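Garnet Lapointe puts the kettle on before I've even got my coat off, and then apologises because there's nowhere to put my cup. There is, of course. There's heaps of counter. She just likes it clear, and after 23 years of cooking in what she calls "a hallway with a stove in it", I can't blame her!

"I had one bit of bench the width of a tea tray," she tells me. "I used to roll pastry on the ironing board. My sister still brings it up."

The new kitchen was finished in April, and the part she wanted most was the corner. She'd drawn it on the back of an envelope (she still has the envelope) and took it to the designer at Lilturano, who tried to talk her into a tall pantry there instead. She wouldn't budge. "I said no, I want to turn around and still be at the counter. Let me have my L."

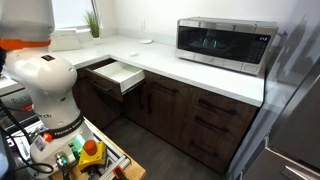
Garnet's corner, with the white quartz, the microwave and the plant on the windowsill.

I asked if she worried about white. She laughed. "Everybody asked me that! Turmeric, beets, red wine. I wipe it. My old one was brown and I never knew what was on it, which is worse, if you think about it."

The microwave was more of a battle. Her husband wanted it built in above the oven, and she wanted it down on the counter where she could see into a bowl of soup without a step stool. They argued for 7 weeks, she says, on and off, mostly in the car. I'm on her side. I've tipped hot porridge down my sleeve reaching for mine.

And the plant? "It's had a hard life, that one. It lived on top of the fridge in the old place. Now it gets the window and I'm a bit jealous."

She's still deciding on a shelf for the wall. She's been through the Skotevholm catalogue twice and turned down the corner of one page, then turned it back up again. "Ask me next year," she says, and goes to find the biscuits.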